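Okay, so slide one is just the title and I'll say hi and thank the Simik folks for having me. Keep it short, people still have coffee in their hands.

Then straight into the house. I want to start with the attic hatch, because I love the attic hatch. We bought the place in December, and the upstairs hall was freezing, and I spent a whole evening blaming the windows. Ask the room: who here has blamed the windows? (Wait for hands.) It was a square of thin plywood sitting on trim with no gasket at all!

Next slide, blower door. Don't go deep, most of them have seen one. Just say the first test came in at 4,000 and I had told my family it would be way lower. The tester let me walk around with the smoke pencil and I went a bit nuts – outlets, the plumbing chase, the gap behind the tub, all of it pulling air.

Order of work. Say this slowly, it's what people write down. Top plates and the hatch first. Then the chase. Then the rim joist in the basement, which took me 2 weekends and a lot of foam in my hair. Insulation goes on after the sealing, please, please. I've dug through blown cellulose to find a leaky can light and I don't want that for anyone.

Money slide. I spent 1,000 on materials, and 200 of that was caulk and foam I bought twice after leaving it in a cold garage. Somebody will ask about the Harimia rebate. Say I did the paperwork after the work, which was the wrong way round, and tell them to call before they buy anything.

Ventilation! Don't skip this like I did at the Pesonen talk. Once the house got tighter the bathroom mirror stayed foggy forever, so we put in a quieter fan and ran the duct all the way outside. The old one dumped into the attic. Yes, really. Tell the mushroom story if there's time.

Second test slide. The number came down to under half of the first one, and the upstairs hall is a normal place to stand now. Mention that the front door still leaks at the bottom corner and I'm still fighting with the sweep.
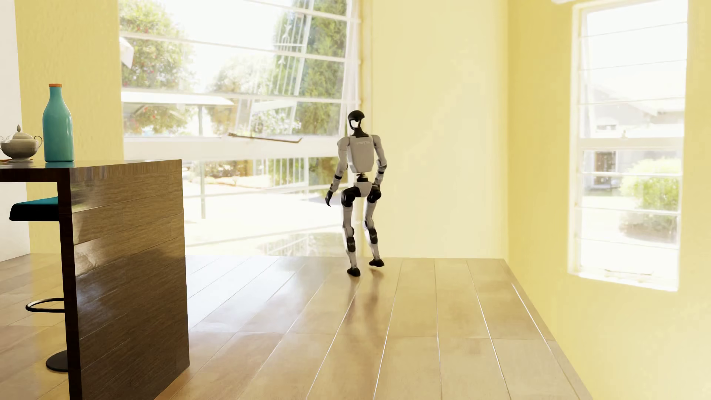
Standum wrote back after reading my draft that I should say more about combustion safety, and that anyone with a gas water heater needs a draft test before and after tightening up. Fair point. I'll put it in right after the fan story and say it twice.

Questions. If it's quiet, ask who has a crawl space, that always gets them going. Handouts are by the door, and the smoke pencil is in my bag if anyone wants a turn.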